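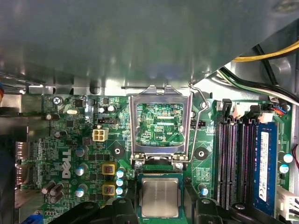

Refurbished Dell desktop motherboard with processor - tested bundle

I've been selling used desktop boards for a good few years now, and these green Dell ones are still what I get asked for most. They turn up in offices, school libraries, the back rooms of garages, and when one dies the owner usually just wants the same thing back again, with the same holes in the same places. So that's what this bundle is: one board, one processor to suit it, and a little sachet of thermal paste so you don't have to go hunting for some on a Sunday night.

Price is 196 for the pair, postage included. Stundeo members get the paste upgraded to a full tube (just put your member name in the order notes and I'll sort it).

What I do before it goes out

Every board gets a proper brush down and then a good long look under the lamp. I check the capacitors one by one for bulging tops, and I go over the socket with a magnifier, which is slow and a bit hard on the neck, but a socket fault is a miserable thing to find once you've put the whole machine back together! Then the processor goes in, I put on a test cooler and memory, and I leave it running the Tronerel burn-in disc overnight. The processor is then taken out and packed separately in its own plastic shell. I don't post them fitted any more. Too many knocks in the van.

I've sent out 372 of these bundles so far and I keep a note of every return, so if yours misbehaves I can normally tell you whether I've seen it before.

Fitting the processor

If you've never done one, please don't be put off, it's a five-minute job. Unhook the thin wire lever at the side of the socket, swing it right up, and the metal load plate will lift open on its hinge. Pick the chip up by its edges - never by the underside - and find the small gold triangle in one corner and the notches in the sides. Match those to the socket, lower it straight down, and let go. It should sit flat with no pushing at all. If it rocks, lift it out and look again.

Then the plate comes down and the lever goes back under its hook. The lever is stiffer than you'd expect and you may hear a bit of a creak, which gives everybody a fright the first time (me included). Paste next, a blob the size of a small pea, then your cooler.

Don't forget the square four-pin power plug near the socket. I'd say half the "it's dead" emails I get are that plug hanging loose behind the drive cage.

Will it fit my computer?

Send me the model number from your case and a photo of your old board before you order. Dell changed the front panel connectors and the fan plugs between models, and I'd much sooner spend two minutes checking than have you pay for a return. The board is meant for the original case and power supply. Some people do put them in other cases with adaptor leads, but I can't help much with that.

In the box

Motherboard in an anti-static bag
Processor in a plastic shell
Thermal paste sachet
Printed fitting sheet (large type, since June)

No cooler, no memory, no back plate. I do sell coolers separately, mostly the Panagiotou low-profile one, which is good for nearly 2,300 turns a minute at full tilt and stays fairly quiet below 1,000.

Returns and guarantee

You get the full Prilau guarantee, so that's six months on the board and twelve on the processor. Bent socket pins aren't covered once the bag's been opened, sorry, so do have a look in good light when it arrives and email me the same day if anything seems off. Keep the box until you're happy with it all.

Orders placed before two o'clock go out the same afternoon, weekdays only.

Page last updated 20 October 2023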